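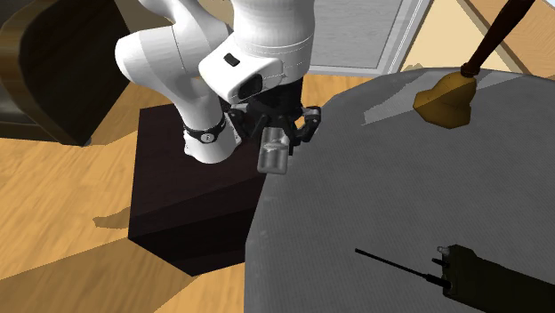 How to read your city's crime numbers without getting fooled

Every September our police department puts out a press release, and every September the local news repeats the first line of it. Last year the line was that burglaries had dropped by 20 percent. Maybe they had. I spent a few evenings with the spreadsheet and came away less sure than the mayor's office was.

You don't need a statistics degree to do this. You need the raw file, a pencil and some patience with bad websites.

Step 1. Get the data, skip the release

Look on the city's open data page for "incidents" or "calls for service." If all you can find is a PDF of charts, write to the records office and ask for the table behind them. Ask by email, so you have it in writing. Mine took 3 weeks and a reminder.

Step 2. Find out what is being counted

Incidents, reports, arrests and charges are four different things, and press releases slide from one to another in the middle of a paragraph. A rise in arrests can mean more crime, or more officers on the same corner. Read the notes at the bottom of the table. If there are no notes, be suspicious.
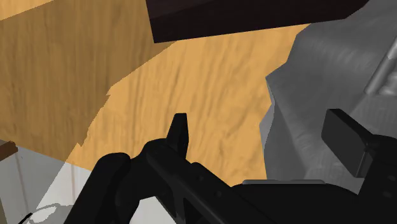

Gripper over a wood surface, computer rendering.

Step 3. Check whether the categories moved

Our department's file listed 154 burglaries for the year. It also had a line called "unlawful entry, other" that didn't exist the year before. Nidia Correa, who used to code reports for a neighboring county, told me to add the two lines together before comparing anything. I did, and most of the famous drop went away. I can't say anyone meant to mislead. I can say the release didn't mention it.

Step 4. Go back further than one year

One year against the year before tells you very little. Put at least five in a row. If last year was unusually bad, an ordinary year will look like a triumph, and somebody will take credit for it.

Step 5. Distrust percentages on small numbers

Going from two robberies to three is a 50 percent increase. It is also one robbery. Whenever you see a percentage, go find the two numbers it came from and write them next to it.

Step 6. Ask one narrow question

"Is the city safer?" gets you a speech. "Was unlawful entry, other, counted as burglary the year before?" gets you a yes, a no, or a long silence you can learn from. Send it to the press officer and copy your council member.

Keep every file you download and put the month in the file name. Tables get revised, and the old version may not stay up.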